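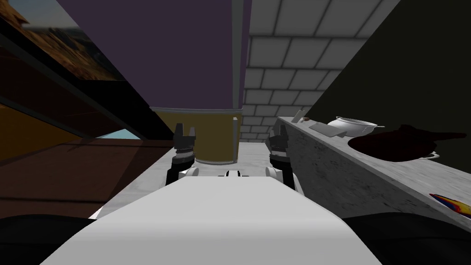
Abb. 1: Unsere simulierte Küche, links und rechts die beiden Greifer, auf der Arbeitsplatte der weiße Topf.

Unser Semesterprojekt hieß bei uns nur Riltwood, so wie die Küche, die wir uns in der Simulation ausgesucht haben. Ich wollte wissen, ob ein zweiarmiger Roboter schon aufräumen kann. Also so richtig, mit Topf und Schrank und allem! 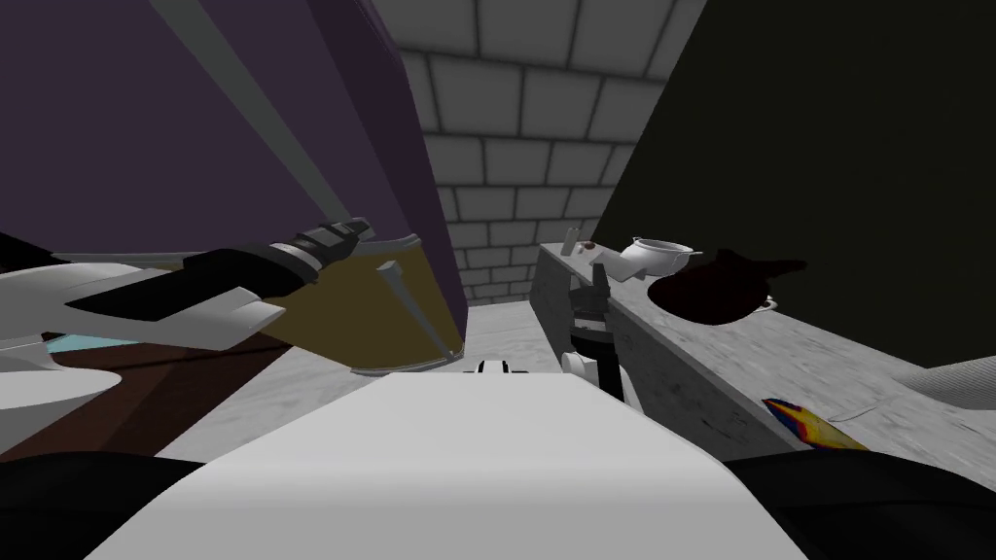
Greifen ist im Haushalt das eine, Hinkommen das andere. Ich hab das am Anfang total unterschätzt und wochenlang nur an der Fingerkraft geschraubt. Dabei steht auf der Arbeitsplatte allerhand dicht beieinander, der weiße Topf mit Deckel direkt neben so einem dunkelroten, kannenartigen Ding, und dahinter schaut noch ein Schälchen hervor. Da muss der Arm erst mal einen Weg finden — und zwar einen, bei dem nichts umfällt.

Gerechnet haben wir 1.271 Durchläufe, geplant waren 2.000 (der Rechner im Keller hat im Juli schlappgemacht). 447 davon zählen wir als gelungen. Ich fand das erst enttäuschend, inzwischen finde ich es ganz ordentlich. 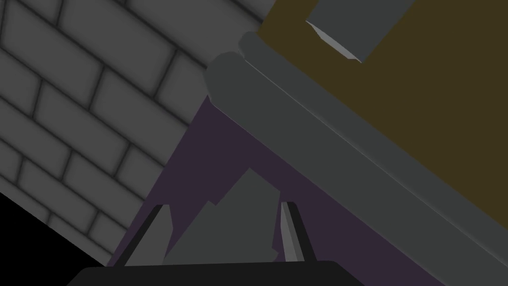
Was noch nicht klappt

Schranktüren! Unser Planer Isex fährt den Griff gern schräg an und rutscht dann ab. Mit Holanda, der zweiten Variante, lief es besser, aber sie braucht pro Versuch viel länger, und so lange will zu Hause keiner auf eine offene Tür warten. 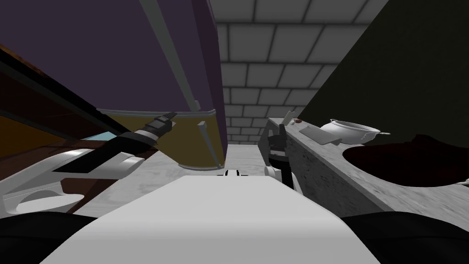 Abb. 4: Linker Arm am lila Schrank, rechter Greifer neben der Arbeitsplatte.

Für die nächste Runde nehmen wir Dakumville dazu, eine engere Küche, und fangen mit 50 Durchläufen pro Aufgabe an. Meinen Abwasch mache ich bis dahin selbst.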